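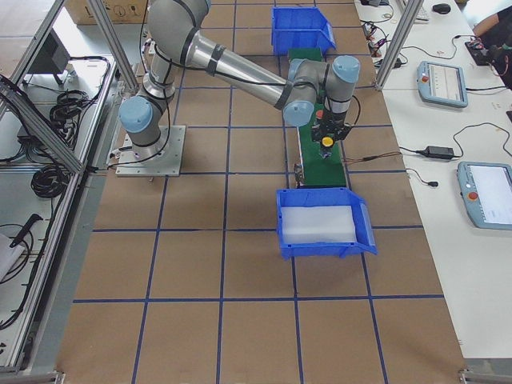 Why is a storage bin placed at each end of a conveyor?

One bin holds goods waiting to go on to the belt and the other receives goods coming off it, so that items at different stages of the work are kept apart.

Handout 2: Bins, Belts and Floor Marking
Module: Layout of Small Sorting Areas
Module tutor: Urmila Chaudhary
Issued Friday, December 13, 2019

1. Purpose of this handout

Students are expected to have read this handout before the practical session in the Rultside building. It deals with the parts of a sorting area that do not move: the floor, the containers and the sides of the belt. Belt drives and speed settings are covered in Handout 3, prepared by Harish Ahuja.

2. Floor marking

A floor may be divided into squares with adhesive tape. The grid gives staff a common reference for the position of bins, tables and trolleys, and allows a layout to be restored after cleaning. Tape should contrast with the floor; blue on light brown is easily read. Lines must be laid in both directions before any container is positioned.

Squares should be of one size throughout. In the course exercise each side measures 30 cm. Rows are lettered from the wall and columns are numbered from the left, as on the Bumura plan distributed in the first week. Torn tape is to be replaced for the full length of the line. Short patches lift at the corners and are not accepted.

3. Bins

Open-fronted bins are preferred where goods must be seen and reached without lifting a lid. A sloped or angled front edge keeps small items in while leaving the opening clear. Both bins in a pair may be of the same colour, provided that each has a fixed place on the plan.

A receiving bin may be lined with a sheet or a layer of foam where the goods are easily marked. The liner should lie flat and cover the base. Students must check it before each exercise and remove any dust or loose pieces.

For the purposes of this module, no bin is to be filled beyond 80 per cent of its depth.

4. The belt and its surroundings

A narrow belt with side rails is suitable for goods handled singly. Bins should be in line with the belt, and the gap between rail and bin must be smaller than the smallest item in use. Wires leaving the side of a conveyor are to be shown on the drawing.

5. Work to be submitted

Each student will draw a plan of one sorting area, showing the grid, the belt and both bins, with grid references for every corner. A note of one page should accompany the plan. Work is to be handed to Anju Bhatt in Room 316. Late submissions require the written agreement of the module tutor.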